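The Denim One

My aunt's letter said the caps were worth money. I had read enough of her letters to doubt it.

She had left me the contents of a storage unit in Clatelham, number 385, and the man at the desk wanted 20 dollars for a key before he would let me see any of it. I paid. Inside were a floor lamp, a box of receipts from a hardware store in Lougher, and a paper bag with three caps folded flat at the bottom. Beige, blue, black. No labels I could read. The letter was in the bag with them.

"The blue one was worn on the last run of the Derkodari ferry," she wrote. "The other two are for company."

I have never met anyone who rode the Derkodari ferry. I looked for it once on a map and found a creek you could step over. My aunt also told us she had turned down a part in a movie, and that the plum tree in her yard was older than the state. The plum tree came from a nursery. I saw the tag.

Still, I drove the bag to Ellaswood, to the shop that buys old clothes and sells them back to you as history. The woman there wore thin gloves, which I took for theater. She gave each cap a tray of its own, a green one, a red one and an orange one, and she stood looking at them long enough that I started to feel I was being billed for it.
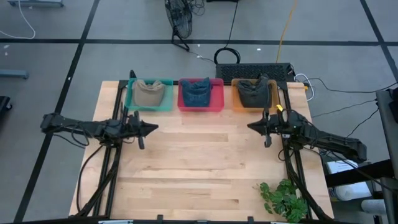
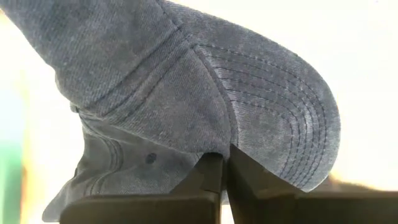 Three caps, three trays, and the blue one up close.

"People fake this," she said, meaning the fading.

"Do they fake it well?"

"Some do."

She ran a finger along the rows of stitching on the brim. I asked what she was looking for. She said she would know when she saw it, and I have heard mechanics say the same thing, usually before a large number.

"A boat would do this," she said at last. "Sun off the water."

"So would a dashboard."

She didn't argue. She wrote something in a ledger, and I read it upside down: 3061, one denim cap, river wear, possible. I liked the word possible. It was the first thing all month that hadn't tried to sell me anything.

She offered me a price for all three. It was better than I expected, and that made me suspicious of her, then of myself, then of the ferry — what if there had been one? Creeks used to be rivers. Somebody must have taken tickets.

I sold her the beige and the black. The blue one I put on in the car, with the mirror tipped down. It was too small. My aunt had a little head, smaller than mine by a good deal, and she had never said whose cap it was, only that it was worn.

I drove home by way of the creek. It had a sign I didn't remember, green, with a bullet hole in it, and it said Derkodari Landing. Anybody can put up a sign. I pulled over anyway and left the engine running.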